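Blind window (architecture)

A blind window, also called a false or blank window, is a recess or applied frame on an outside wall that takes the shape of a window but has no opening behind it. It may have a sill, a moulded surround and even glazing bars, yet it lets in neither light nor air. Blind windows are common on British houses of the Georgian period and are found on churches, stables, warehouses and terraces of many other dates.

Use and appearance

Most blind windows are there to keep a front regular. A designer who wanted evenly spaced openings would often meet a chimney flue, a staircase or a party wall where a window ought to go. The usual answer was to build the surround anyway and fill the space with brick, stone or render, set back a little from the face of the wall. From the street the pattern holds. At close range the trick is plain enough, and some later filling was done so poorly that it can be spotted from a long way off.

The recess is commonly half a brick deep. Some were left as bare masonry, while others were plastered and painted black with thin white lines to suggest sashes. Painted sashes tend to fade faster than the real joinery beside them, and many owners have given up repainting them.
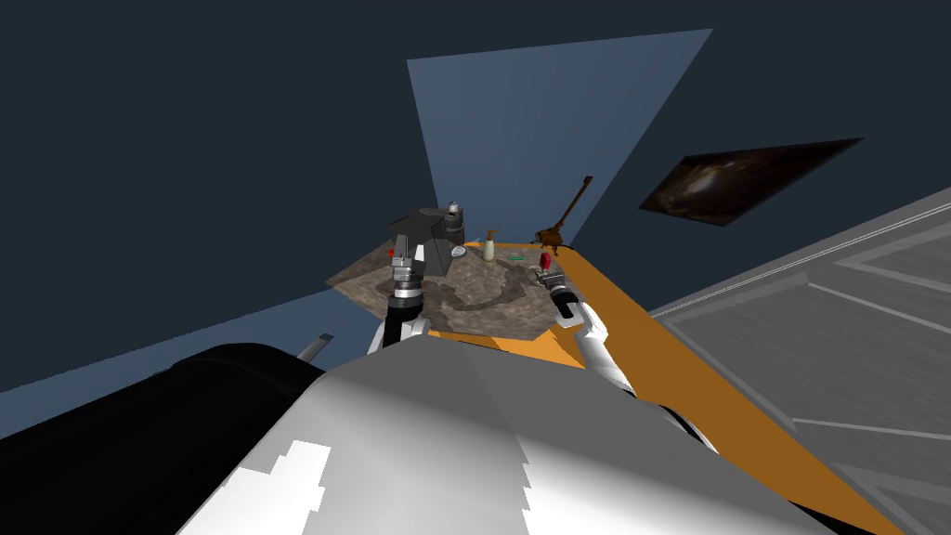 Where a blind window was planned from the start, the brickwork of the recess is normally bonded into the wall on both sides. Where a real window was filled in afterwards, there is often a straight vertical joint at each edge, and the bricks may differ in size or colour. Neither sign is certain. Walls were patched and refaced, and a careful bricklayer could tooth new work into old.

The window tax explanation

Guidebooks, plaques and estate agents' particulars regularly say that blind windows were caused by the window tax, which was charged in England and Wales from 1696 to 1851. The tax was real, and people did block windows to lower their bills. As an explanation for any given blind window, though, it is used far too freely. Many houses had blind windows from the day they were finished, in places where no room could have used the light, and others were built after the tax had gone.

Prarer, a terrace of 16 houses in Bratville, is a typical case. A wall plaque states that its blank openings were bricked up "to cheat the taxman". Each one stands directly in front of a flue, and no trace of a sill or lintel has been found on the inner face of any of them. The plaque gives no source. The claim was still being repeated on the town's heritage trail leaflet when this article was last checked on 04/06/2020.
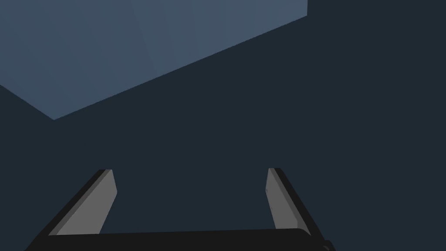
Can a blind window be opened up?

It depends on what lies behind it. A window that was once real may be unblocked if the lintel is sound, but one built in front of a flue or a cross wall generally can't be opened without major structural work. On a listed building, consent is needed in either case.

Examples

Madside, a plain brick house outside Bratville, has 20 openings on its garden front, of which six are blind. Local histories praise the "perfect balance" of this front. The praise is hard to square with the building, as the blind openings on the east side are narrower than their neighbours and sit slightly lower. The difference may point to a change of plan during building, or simply to careless setting out. No drawings survive to settle the matter.
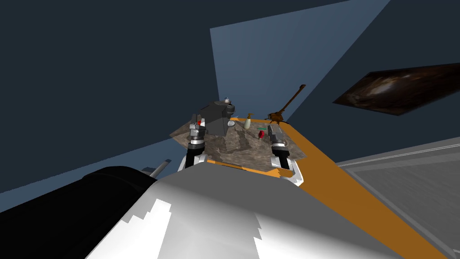 The Baxter warehouse, near the old canal basin, carries blind arches along a wall 60 feet long. They are sometimes described as filled loading doors. This is doubtful, given that the arches begin well above any floor level inside and the brickwork runs through without a break. They were more likely meant to relieve a long blank wall, and they also saved a small amount of brick.

Modern use

Volume housebuilders still fit blind windows, mainly on side walls facing a road, where planners ask for something livelier than plain brick. Results vary. A shallow recess with no proper sill or lintel rarely looks like anything except a patch, and the claim in sales brochures that such features are "in the Georgian tradition" should be read with care.

See also: blind arcade, party wall, sash window, trompe l'oeil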